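Search the archive Go

Re: [travel] Warnenska to Grarkville with a connection
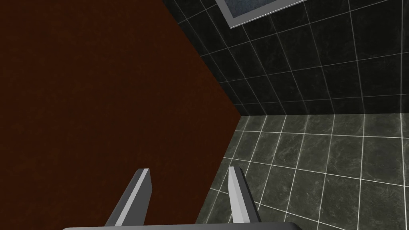
On the question of bags, the rule changed in February. A through ticket no longer means a through-checked bag if the first leg is flown by Nokuvus. You collect at Warnenska, clear security again and drop the bag at desk 30.

> We have 107 minutes between flights on the way home.
> Is that enough with 2 checked bags, or should we
> take the later one? The fare difference is 591 in
> local money, for both of us.

It is enough if the inbound flight is on time. The bag drop closes an hour before departure, so you have 47 minutes to get off, collect and walk across. Passport control sits between the gate and the belts and can take most of that.

I would book the later flight. The Rimkutė guide still gives the old procedure, and its terminal plan shows the desks on the wrong floor. They are upstairs, past the chemist.

If you go with cabin bags only, keep the earlier one. Check the size limits for both legs, as the smaller aircraft has the tighter limit.

Filed under: Airports & Connections, Baggage
Print this message | E-mail this message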